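Prulleveo Lab > Publications > Proceedings papers > Full text

4. The Open Day as a Field Condition

4.1 Setting and audience

The evaluation reported in Section 3 was carried out with the door closed. The one reported in this section was carried out with the door propped open by a fire extinguisher, during the March open day at the Drundale site, in front of an audience that had mostly come for the building tour. We treat it as a separate condition because almost every assumption we had made about how people talk to a manipulator turned out to depend on the door.

Visitors entered in groups, stood behind a strip of floor tape, and were invited to ask the arm to pick up or move an object. Requests were spoken to an operator, who typed them into the Dedix interface word for word. The operator was instructed not to improve them. This instruction proved difficult to follow, and the log contains several corrections that the operator denied making until shown the log.

The demonstration ran in 3 sessions, two before lunch and one after. Over the day the system recorded 671 requests. We had planned for far fewer, and the consent form had been photocopied accordingly.

4.2 What was requested

Prior work on spoken instruction tends to assume that a person facing a table of objects will name one of them. Under laboratory conditions this is largely what our participants did. They had been paid, and they named objects. Open day visitors were under no such obligation. Many requests concerned the arm itself ("make it wave" was popular enough to earn its own code in our scheme), and a steady portion concerned outcomes no tabletop system could provide, such as lunch.

Among requests that did name an object, we distinguish between those that could be resolved from the words alone and those that relied on something the visitor was doing at the time, usually pointing. The interface has no access to pointing. Visitors were told this on arrival, nodded, and pointed. Children pointed with more accuracy than adults, who tended to wave at a region and leave the rest to science.

A third kind of request gave us the most trouble in coding. In these the visitor described an object by what they would do with it at home: the thing for pasta, the thing you flip eggs with. Such descriptions are perfectly good English and were understood instantly by everybody in the room except the system under test. We coded them as resolvable, on the grounds that a person would have resolved them, and the coders disagreed about this for most of an afternoon.

4.3 Failure in company

A failed grasp in a closed lab produces a line in a file. A failed grasp at an open day produces a sigh, followed by advice. We had not anticipated the advice. Visitors proposed approaching from the other side, going slower, going faster, and trying again "but properly." The second author wrote these down at first as a courtesy. On later review, 2 of the suggestions matched changes already on our development list, where they had been sitting since the previous summer.

Public failure also altered what came next. After a missed grasp, groups almost always asked for the same object again, and would not be moved on to another until it had been lifted or the session had ended. The effect was strong enough that we cannot treat successive requests within a group as independent, and the per-object success rates from the open day should be read with that in mind. An object that is hard to pick up acquires supporters. By the afternoon some groups were arriving with instructions from earlier groups about which one to ask for.

Success, by contrast, was received with moderate interest. One completed pick drew applause, and we later established that the group had been clapping for a colleague who had found the lost cloakroom key.

4.4 Table layout and ambiguity

Object layout was left to whoever was nearest between groups, a policy we would describe as ecological and which was in fact a staffing decision. The consequence for reference resolution is that ambiguity varied from group to group in ways we did not control. Color words were the main source of difficulty. In the layout in Figure 1, "the red one" could mean the ball, the tomato or the ketchup bottle, and "the green one" does little better with a colander and a measuring cup side by side in the same mint. The spatula and pan raise a different problem: with the green handle running down into the slotted head, the two read as one long utensil, and a request for either is a request to settle where one stops. The banana bunch, being the only yellow thing among the toys, is the sort of object on which color-based reference looks like a solved problem.

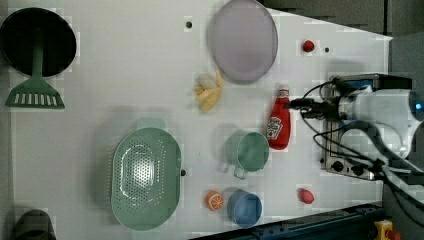
Figure 1. Tabletop at the Drundale open day, viewed from above, with the gripper directed toward the ketchup bottle.

Following Räsänen, our in-house annotation guide of that name, we had intended to score each ambiguous request by the number of objects it could fit. In practice visitors did not experience their requests as ambiguous. When the operator asked which red one, the usual answer was "that one," delivered with a point. A clarification policy that returns the visitor to the channel the system cannot perceive is of limited help, and we have since rewritten the prompt so that it offers names in place of inviting a description.

4.5 Limitations

The open day sample consists of people who chose to attend an open day. Group size was not recorded in the first session. The operator's typing grew shorter as the afternoon went on, and some late requests survive only as a noun. Noise levels were high whenever the tour of the boiler room let out next door. We have made no attempt to correct for the boiler room.

Contact: Prulleveo Lab, Drundale | © Prulleveo Lab, all rights reserved | Back to top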